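플리트홀름, 고장 기판 수리 접수 재개… 커넥터 불량부터 본다

입력 2026년 7월 22일

전자기판 수리업체 플리트홀름(Plitholm)이 중단했던 개인 접수를 다시 받는다. 지난 4월 부품 수급 문제로 문을 닫아건 지 석 달 만. 업체 측은 "밀린 물량이 정리됐다"고만 밝혔다.

접수 대상은 가전·공조기·소형 산업장비에서 떼어낸 전원부와 제어 기판. 휴대전화, 노트북 메인보드는 이번에도 안 받는다. 문의가 제일 많은 게 그쪽인데 장비가 다르다고 한다.

재개 첫 주 접수 한도는 586건. 홈페이지에서 번호를 먼저 받고 택배로 보내는 방식이다. 번호 없이 온 상자는 뜯지 않고 돌려보낸다. 지난번에 그렇게 쌓인 상자 때문에 창고 통로가 막혔다고.

점검 순서도 바뀌었다. 예전엔 큰 부품부터 봤는데 이제는 커넥터와 배선이 먼저. 꽂았다 뺐다 하며 접촉을 확인하고 그다음이 콘덴서, 마지막이 칩 쪽이다.

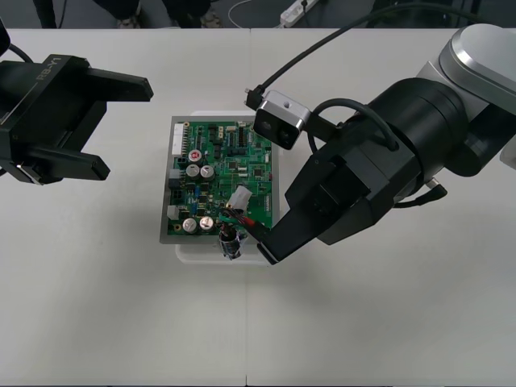
순서를 바꾼 건 작업 책임자 칼리오피 토도로바(Kalliopi Todorova) 씨. 지난해 들어온 기판 기록을 전부 다시 뒤졌는데, 부품 교체까지 갔다가 결국 커넥터 문제로 판명난 경우가 계속 나왔다고 한다. 토도로바 씨는 "부품값을 괜히 받은 셈이라 속이 쓰렸다"고 했다. 해당 고객들에겐 개별 연락이 나갔고 환불도 진행중이다. 몇 명인지는 공개하지 않았다.

비용. 기본 점검료는 2000원으로 그대로, 돌려보내는 배송비는 3000원이 따로 붙는다. 수리비는 점검이 끝난 뒤 문자로 안내하고, 고객이 답을 해야 작업에 들어간다. 답이 없으면 8일 뒤 그대로 반송. 이 기간이 너무 짧다는 불만이 예전부터 있었는데 늘릴 계획은 없어 보인다. 보관 자리가 모자란다는 설명이다.

포장 방법도 새로 공지됐다. 정전기 방지 봉투에 넣고 완충재로 감쌀 것. 기판에 붙어 있던 케이블은 자르지 말고 같이 보낼 것. 뽑기 어려우면 꽂힌 채로 보내도 된다. 나사는 작은 봉투에 따로. 신문지로만 싼 기판은 모서리가 깨져서 오는 일이 잦다고 하니 주의. 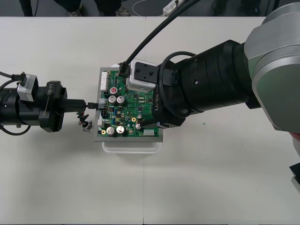

케이블 얘기는 좀 더 들어볼 만하다. 고객이 선을 짧게 잘라 보내면 어느 단자에 꽂혀 있던 건지 알 길이 없고, 같은 모양 커넥터가 두 개만 있어도 확인에 하루가 더 간다. 업체는 떼어내기 전에 휴대전화로 앞뒤 사진을 찍어 상자에 같이 넣어달라고 당부했다. 인쇄가 어려우면 접수 번호를 적어 메일로 보내도 된다고.

모델명도 꼭 필요하다. 기판에 적힌 번호 말고 제품 뒷면 스티커에 있는 것. 둘이 다른 경우가 많고, 기판 번호만 적어 보내면 도면을 못 찾아서 다시 전화가 간다.

거래처도 정리됐다. 커넥터류는 마둠(Madum), 콘덴서는 홀로이드(Holroyd)에서 받는다. 4월에 문제가 된건 콘덴서 쪽이었다. 홀로이드와는 물량을 미리 잡아두는 식으로 계약을 고쳤고, 같은 일이 또 생기면 접수를 끊는 대신 한도를 줄이겠다는 게 업체 입장. 단종 부품은 여전히 답이 없다. 중고 기판에서 떼어 쓰는 방안도 검토했지만 보증 문제로 접었다.

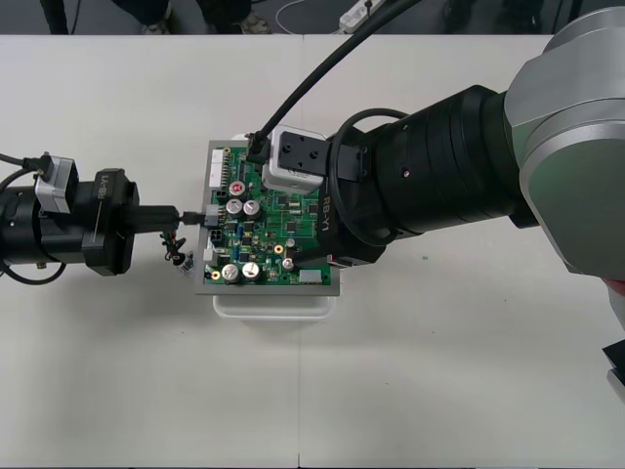 보증 기간은 고친 부위에 한해 석 달. 짧다면 짧은데 같은 기판의 다른 부위가 나중에 죽는 것까지는 책임지기 어렵다고 한다. 콘덴서가 대표적이다. 큰 은색 전해콘덴서가 두 개씩 나란히 붙어 네 개 올라간 기판이라면, 하나만 갈아도 나머지는 쓰던 그대로다. 그래서 앞으로는 하나가 나가면 같은 규격을 한꺼번에 교체할지 고객에게 먼저 물어본다. 추가 금액은 부품값만 받기로 했다.

업계 반응은 엇갈린다. 같은 지역에서 공조기 수리를 하는 브루키어(Brurkier)의 첼시 필킹턴(Chelsea Pilkington) 대표는 "우리도 기판은 밖에 맡기는데 석 달 동안 보낼 데가 없어서 통째로 새걸로 갈았다. 손님한테 미안했다"며 재개를 반겼다. 다만 주당 한도가 있으면 여름철엔 또 밀릴 거라는 걱정도 했다. 에어컨 고장이 몰리는 때라 업체용 창구를 따로 열어달라는 요청을 넣어둔 상태. 플리트홀름은 검토중이라는 답만 내놨다.

방문 접수는 당분간 없다. 작업실 입구 공사가 안 끝났다. 찾아와도 받아줄 사람이 없으니 택배를 이용해야 하고, 퀵서비스는 번호가 있으면 가능하다. 받는 사람 칸에 업체 이름과 접수 번호를 함께 적으면 된다.

이미 4월에 번호를 받아놓고 못 보낸 사람은 새로 신청할 필요 없다. 예전 번호 그대로 쓸 수 있고 이번 한도에도 안 들어간다. 문자를 못 받았으면 홈페이지 문의란에 이름과 옛 번호를 남기면 확인해준다.

2주차 이후 한도는 첫 주 물량을 보고 정해 홈페이지에 올린다고 한다.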